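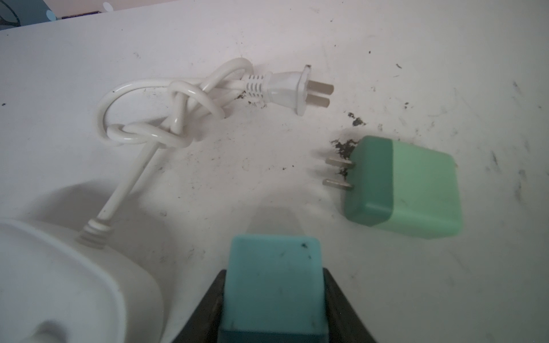 3.2 Condition of the borrowed rooms

Most of the ten sites in the Zisovura craft heritage programme are not museums. They are village halls, a school, two disused post offices, and what the programme calls a "host room" is usually whatever was free that month. We visited in May, before the second round of money was agreed, and asked each host the same things – who holds the key, who pays for the light, where the objects go at night. Power came up more than we expected. The agreement between the ministry and the hosts says nothing on it at all, and several rooms had to share sockets with a kitchen or an office. Fig. 3 gives an idea of the everyday level of the problem: a white cord tied in a loose knot, a plug with two flat prongs, a white tabletop marked with dark smudges and specks. Small matters, but hosts raised small matters first and the wording of the convention last, if at all.

Fig. 3. Cord and two-prong plug on a white tabletop.

3.3 Who answers for the objects

Of the 67 people interviewed, 18 had read the loan agreement in full. The rest had a summary or had been told about it by phone. This matters for the argument in section 2. The programme treats the host as a partner with equal say, and the papers signed at the Gunawan meeting repeat that several times. In practice the host signs, gets the boxes, and waits.

Objects on loan at the time of the visits: 394, mostly textiles and hand tools, some paper. All were listed centrally. The lists held by hosts did not always match, and in the Brurnetti hall the list was for a different season altogether. No losses reported. We did not check every item and can't say more than that.

Insurance was the other sore point. Cover ends at the door of the room under one reading of clause four, and at the gate of the building under another. The Flatau office gave us the first reading in writing (letter of 07/06/2020) and the second by phone. Hosts had mostly heared the second. Two had bought extra cover out of their own funds and were not sure wether they could claim it back.

3.4 Limits

Short visits, often one afternoon. Interviews through an interpreter in most villages, notes not recordings. Hosts knew we had spoken to the ministry first, and a few were plainly careful with us. We had also hoped to speak to visitors but the rooms were shut to the public on most of the days we came – so nothing here on how the displays were received. Section 4 takes up the loan agreement clause by clause.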